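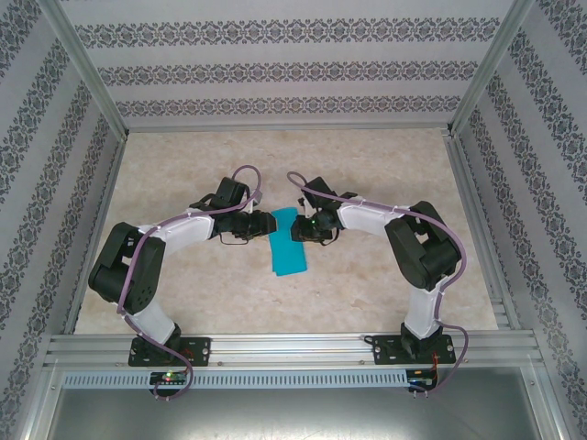 I have read many times that a home robot is a toy until it does something useful. I would like to disagree, and I speak as a person who spent his whole November on a machine that handles one small cloth.

I built it in the shared workshop at Avside, with two arms on one aluminum rail. My friends ask why two. For most jobs in my house one hand is enough - I can open a door, stir a soup, feed the cat. But cloth is different. If you lift it by one corner, the rest does what it wants. The second hand is what makes it a task you can plan.

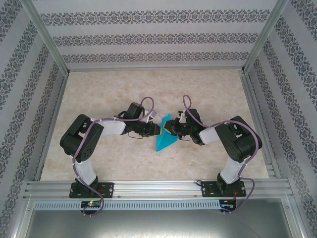 Vaughn Tran, who has the bench next to mine, thinks I should have bought a finished kit. He showed me the one from Rokico, and I admit it looks very clean. I answered that with a kit I would learn the manual, and I wanted to learn the arm. When a joint shakes, I want to know if the fault is in my screw, my cable or my code. In my case it was the cable, two times. I had fixed it too tight at the elbow, and the arm had to fight its own wire. Now I leave a generous loop at the wrist. It is less pretty, and I recommend it to everybody.

My log has 581 attempts in it. I will not say how many were good, as I changed my idea of "good" on the way. In the beginning I was happy if both grippers closed. Later I wanted the cloth flat, and later still I wanted it flat in the same place.

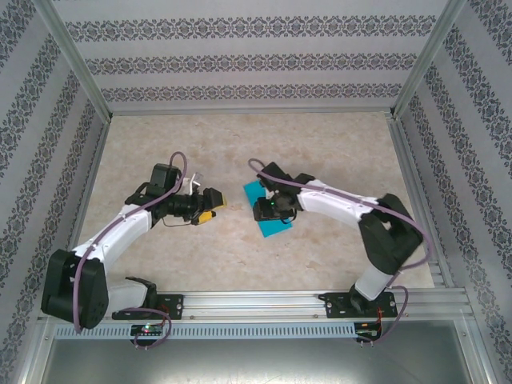
People who write about automation like big words, and they seldom write about such evenings. You move a starting position by a finger's width and you run it again. I think this is the real content of the work, and a shared workshop is the best place for it. At home I would have stopped after the first week. At Avside somebody always passes by and asks what the left arm is doing, and I must explain it, and in the explaining I often find my mistake.

Next I want to try a bigger towel. Vaughn says the rail is too short for it. He may be right.

Mirsad Lazarević
December 28, 2019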